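Asonia Artist Portal – Setup Guide
Section 4: Preparing and Submitting a Release for Radio Premiere

Applies to portal accounts of type Artist, Label and Manager. Last revised April 19, 2024.

4.1 Before you start

A premiere is a single track or video offered to one station ahead of its public release. The portal holds the audio, the artwork and the written material in one package, and passes the package to the station when the submission is accepted. The steps in this section assume that the artist profile has already been set up as described in Section 3.

You will need:

- the final master as a WAV file, 24-bit, 44.1 or 48 kHz
- a clean edit, if the lyrics contain language that the station does not air
- square cover artwork
- the ISRC for each track
- songwriter and publisher names, with shares adding up to 100 percent
- the planned release date and time zone

Note: Demo mixes are not accepted. A track marked "rough" or "v2" in its file name is held for manual review, even when the audio is final. Rename the file before uploading.

4.2 Creating the package

1. Sign in and open Releases.

2. Select New Package, then Premiere.

3. Enter the track title exactly as it should be read on air. Put featured artists in the Featured field. Do not type "feat." in the title.

4. Enter the ISRC without hyphens.

5. Select the package language. This sets the language of the cue sheet and has no effect on the lyrics field.

6. Select Save Draft. The package receives a number, shown at the top right of the page. Quote this number in all messages to support.

Caution: The package type cannot be changed once the draft has been saved. If Standard was selected in error, delete the draft and begin again. Uploaded audio is not carried over.

4.3 Uploading audio

1. Open the draft and select the Audio tab.

2. Drag the master into the upper slot. Drag the clean edit into the lower slot. If there is no clean edit, tick No Explicit Content.

3. Wait for the status to change from Checking to Ready. A four-minute track normally takes less than 60 seconds.

4. Play the file from the portal, start to finish. The check finds clipping, long silence and missing channels. It does not find a wrong mix.

5. Set the intro point and the outro point. The intro point is where the vocal enters. Presenters use it to time their talk, so set it to the first sung word and not to a breath or a count-in.

Note: Tracks longer than 540 seconds are accepted, but most stations on the network will ask for a radio edit. Upload the edit as a separate package and link the two under Related Packages.

If the status stays at Checking, do not upload the file a second time. Two copies in the queue block each other. Leave the page, sign out, and return to the draft later. If the status is still unchanged, send the package number to support.

4.4 Biography and notes

The station sees two text fields. The Short field is limited to 1,602 characters, including spaces, and appears next to the player. The Long field has no limit and opens in a separate window.

Write the Short field so that it can be read aloud. State where the artist is based, what the track is, who produced it, and when the full release comes out. Quotes from earlier reviews belong in the Long field, together with the name of the publication.
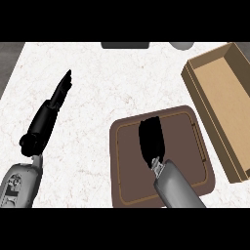 Plain text only is stored in both fields. Bold, italics and links are removed when the draft is saved, and pasted bullet points are turned into hyphens. Check the result under Preview – curly quotation marks from some word processors are still shown incorrectly.

4.5 Adding a guest playlist

Stations may ask the artist to curate a playlist to run with the premiere. This is optional.

1. Open the Extras tab and select Guest Playlist.

2. Search for each track by title or ISRC. Only tracks found in the Udow catalog can be added. Tracks outside the catalog may be suggested in the Comments box, and the station decides whether to clear them.

3. Drag the tracks into running order. The maximum is 29.

4. Add a comment to any track where one is wanted. Comments are published as written.

5. Select Lock Order.

Note: At most two of the artist's own songs may be included. The premiere track itself is placed at the top automatically and does not count toward either limit.

4.6 Interview availability

1. Open Extras and select Interview.

2. Choose Phone, Studio or Written.

3. Enter at least three time slots. Slots are shown to the station in its own time zone.

4. Enter a contact number that will be answered by the person being interviewed or by the manager. Voicemail boxes are not suitable for live calls.

5. List any subjects that are not to be raised. Keep the list short. Long lists are often read as a refusal.

For a written interview, questions arrive in the portal inbox. Answers can be saved in parts. The station does not see them until Send All has been selected.

4.7 Submitting to a station

1. Open the Submit tab. Any item marked in red must be corrected first.

2. Choose one station. Tyagi and Varkosow accept premieres in all genres. Other stations are listed by format.

3. Set the embargo. Enter the date and hour at which the station may first play the track. Everyone with access to the package is bound by it, including the artist's own social media accounts.

4. Read the summary page and select Submit.

Caution: A package can be open with one station at a time. Offering the same track elsewhere by email while a submission is open is grounds for rejection. To move to a different station, select Withdraw and wait for the confirmation before resubmitting.

The October schedule fills early, due to the number of fall releases. Submit packages for that month as far ahead as possible and enter a second choice of date in the Comments box.

4.8 Status messages

Received – the package is in the queue. It can still be edited.

In Review – a programmer has opened the package. Audio and text are locked.

Changes Requested – see the inbox. Only the fields named in the message are unlocked.

Accepted – the date is confirmed. Artwork can be replaced until the day before the embargo ends.

Declined – the package returns to Drafts and may be sent to another station. No reason is given unless the station chooses to add one.

For royalty reporting after the first broadcast, see Section 5.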